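Two months with the arm

31st October

I work on the teardown floor at Darnlow, where old office desktops come in by the pallet and leave as sorted parts. Since the arm went in, my job has changed more than I expected.
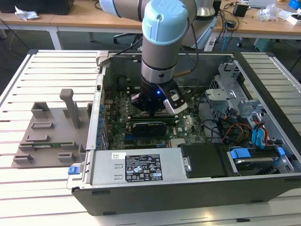 The arm over a Dell tower, side panel off.

Before, I did 12 towers on a good shift, and my wrists let me know. Now I set the case down, keep the cables out of the way and watch the gripper. Memory is its main job. Drives are still ours.

Pay is the same. Two people moved to the Penrose site to do testing, and both asked to go. What I miss is the talking. We used to work across a bench from each other, and now I mostly look at the wrist view on a screen.

Processors are next on the list, and I have my doubts about the socket levers.

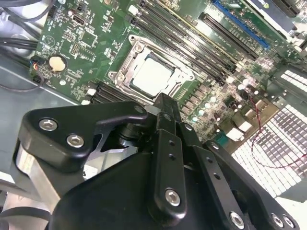
What I'd ask for

More training on the software. We got one morning of it in October, and when the arm stops we still have to call Zusto and wait.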